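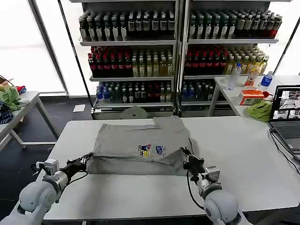

Aniela Górecki had 11 shirts to get through before the bus to Graston, and the gray one kept stopping her. It had been her brother's. He wore it the whole summer he worked in Clirnidstead, and the little cartoon on the front still made her think of his laugh.

She turned the hem up again and pressed it flat.

"You could keep that one," Nwankwo said from the door.

"It won't fit me."

"I didn't say wear it."

She looked over at the pile she hadn't started - the greens, the reds, the dark patterned things. Then she folded the shirt once more, smaller this time, and put it in her own bag. The bus left at 28 past. She picked up the next shirt.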